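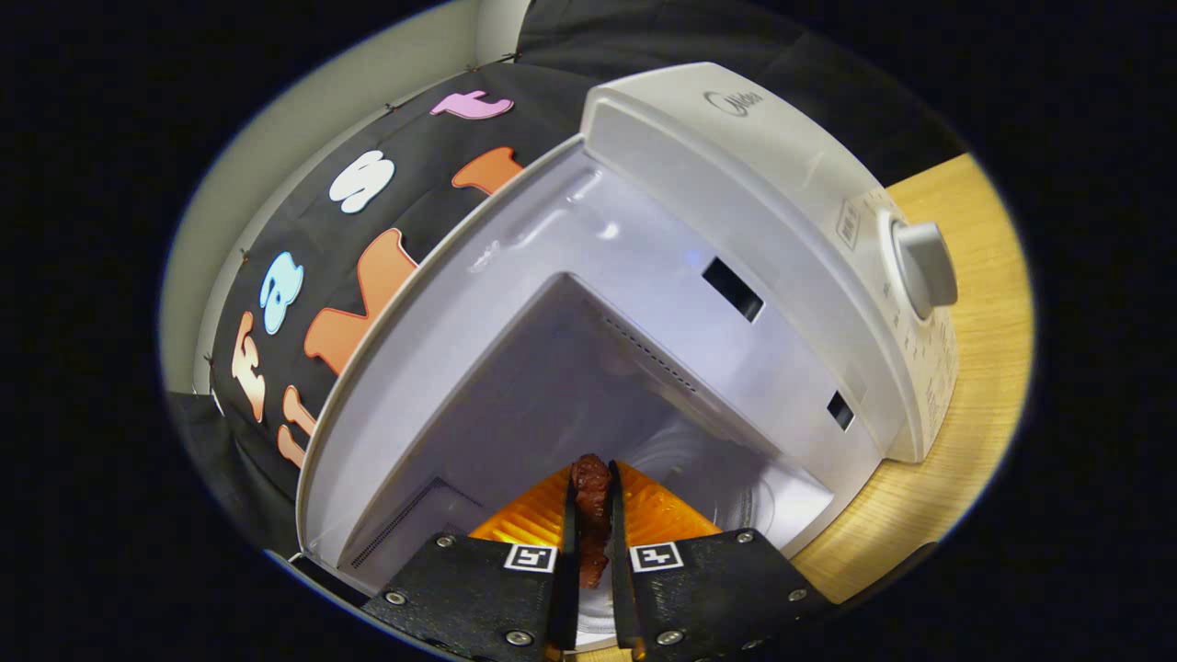 Section 4: Filling, planting and the first season

By now you should have your Giltus raised bed assembled, levelled and standing where you want it for good. If you haven't checked the level yet, go back to Section 3 and do it before any soil goes in. A full bed weighs far more than you'd think, and shifting one afterwards means emptying it with a shovel.

From here on it gets really enjoyable. You have a big clean box and a whole season to fill it with!

4.1 What you need

The standard bed (long side panels, no divider) takes 700 litres of material in all. The short bed takes 300 litres. Both figures are for a bed filled to the marker line on the inside of the corner posts, which sits a hand's width below the rim.

For either size you will want:

A wheelbarrow, or a couple of strong buckets
A garden fork and a rake
Cardboard, plain brown, with all tape and labels pulled off
Twigs, prunings and old leaves for the bottom layer
Topsoil
Garden compost or well-rotted manure
A watering can with a fine rose
The Giltus reservoir tube and cap (bag C in the parts box)

Note: Bagged compost is usually sold by the litre and loose topsoil by the bulk bag. Check with your supplier how much a bulk bag holds before you order, as they vary a lot from yard to yard.

4.2 Laying the base

1. Clear any stones or builder's rubble from the ground inside the bed. Grass can stay where it is.

2. Loosen the ground with the fork, pushing the tines in and rocking them back and forth. There's no need to turn it over. Worms will come up through the cracks and do most of the mixing for you, and it is a real pleasure to find them at work in spring.

3. Cover the ground with cardboard. Overlap the sheets generously and run them right up to the inside of the panels.

4. Soak the cardboard until it goes limp and sits flat.

5. Stand the reservoir tube upright in the corner nearest your tap. The slotted end goes down and the cap goes on top. Leave the cap on until filling is finished.

Caution: If your bed is on paving or decking, miss out steps 1 to 4 and fit the drainage mat from bag D instead. Before filling a bed on decking, get the deck checked by whoever built it. Wet soil is very heavy and most decks were never meant to carry it.

4.3 Filling the bed

The bed is filled in three layers. You can do the lot in an afternoon, but there's no harm at all in spreading it over several weeks as the material comes to hand. Plenty of people start in November with the autumn clear-up and top off the bed as the days lengthen.

1. Put in the twigs and prunings to a depth of one third of the bed. Mix thick and thin pieces together and tread them down well. Wear stout boots.

2. Add leaves, grass clippings and kitchen peelings over the twigs, working them into the gaps with a fork. Keep out cooked food, meat and anything oily.

3. Water this layer thoroughly.

4. Add the topsoil, a barrowload at a time, spreading each load with the back of the rake before you tip in the next. Hold the reservoir tube upright with your free hand, or ask someone to hold it for you. It will stay put by itself once the soil is halfway up.

5. Finish with the compost or manure, up to the marker line.

6. Rake the top level and water again, gently, with the fine rose.

7. Take the cap off the reservoir tube, look down it to make sure no soil has got in, and put the cap back.

Note: The surface will sink over the first few months as the lower layers rot down. A drop of up to 18 centimetres is quite normal in a bed with plenty of leaves at the bottom. Top it up with compost between crops.

Caution: Never fill past the marker line. The corner brackets are strong, but soil that sits above the line pushes outwards on the top panel and can bow it, and a bowed panel can't be straightened.

Caution: Don't use the corner posts as a step when reaching into the middle of the bed.

4.4 Letting it settle

Leave the bed for at least a fortnight before planting. If the weather is dry, water it every few days. If it's pouring, leave it alone.

You may see a bit of steam on cold mornings, particularly if you used a lot of grass clippings. The bottom layer is warming up as it rots and you can put that heat to good use - early salads love it. Push your hand into the top layer before you sow. It should feel cool or just faintly warm. If it feels hot, wait another week and test again.

A few toadstools may come up too. They're feeding on the wood underneath and do no harm to the plants. Knock them off with the rake if you have small children or a dog that eats everything.

4.5 Planting up

There is no single right way to plant a raised bed, and trying things out is half the fun. The layout below works well in a first year, and it gave us lovely full beds in the Plevville trial garden with very little fuss.

1. Divide the bed into squares with string or canes. On the standard bed this gives 18 squares. On the short bed, use as many as fit, and don't worry if the last row is a bit narrow.

2. Put the tallest plants along the north side, so they don't shade the rest. Climbing beans, sweet peas and tomatoes all belong here.

3. Put hungry plants such as courgettes and squash at the corners and let them trail over the side. One courgette is plenty. Two will feed the street.

4. Fill the middle with quick crops: radishes, lettuce, spring onions, spinach. Sow a little at a time, every couple of weeks, and you'll have something to pick all summer.

5. Plant herbs and low flowers along the south edge. Thyme and marigolds look wonderful spilling over the rim, and the bees will find them within days.

6. Water each plant in as you go, even if the soil already feels damp.

Note: Carrots and parsnips are best left until the second year. Their roots go deep, and in a new bed they meet the twigs and fork into some very odd shapes. They taste just as good, mind you.

Note: For flowers alone, try the Swanepoel mix from the seed card that came with your bed. It is a blend of hardy annuals that can be scattered over the whole surface and raked in. Sow it thinly. It looks like nothing for a month and then it goes off like a firework.

4.6 Watering through the tube

The reservoir tube sends water straight down to the roots, where it's wanted. It also saves a lot of standing about with a hose.

1. Take off the cap.

2. Pour slowly until the water level in the tube stops dropping.

3. Replace the cap. An open tube fills with slugs, and once or twice we've heard of a frog.

In spring, once a week is usually enough. In a hot spell, check every evening by pushing a finger into the soil up to the second knuckle. If it comes out with crumbs stuck to it, leave the watering until tomorrow.

Seedlings can't reach the deep water yet, so keep on with the can and fine rose until they have four or five proper leaves.

Caution: Do not pour liquid feed down the tube at full strength. Dilute it as the bottle says, and follow it with a can of plain water to rinse the slots.

4.7 Fitting the Foltano cover (if supplied)

The Foltano cover is a hooped net that clips to the outside of the bed. It keeps off pigeons and cabbage white butterflies, and with the fleece liner added it will see young plants through a late frost.

1. Push the four hoops into the sockets on the long sides until they click.

2. Run the ridge cord through the eyelet at the top of each hoop and tie it off at both ends. A bow is best, as you'll want to undo it.

3. Drape the net over, with the zip facing the path.

4. Starting at one corner, press the clips on to the rim at equal spaces. You have 18 clips in the bag for the standard bed. Use all of them. Pigeons are very good at finding the gap.

5. Close the zip and tuck the pull under its flap.

Note: Open the net on dry days once beans, squash or strawberries are in flower. Bees have to get in or there will be no crop.

Caution: Take the fleece liner off before snow. The net alone will let most of it through, but the fleece holds the weight and can bend the hoops.

4.8 End of the first season

When the last crops are out, cut the old plants off at the soil and leave the roots in. Pull out any weeds, spread a good layer of compost or leaf mould over the top, and let the rain wash it in. Unclip the net, give it a shake, and store it somewhere mice can't get at it.

If you can bear to leave a corner of seed heads standing, please do. Goldfinches come for them right through the cold months, and a frosty morning on teasels and old sunflowers is every bit as good as anything July has to offer.

Broad beans and garlic can both go in now, straight into the empty squares. Sow the beans a finger deep, and plant the garlic cloves pointed end up with their tips just covered.

For care of the panels and brackets over winter, see Section 5.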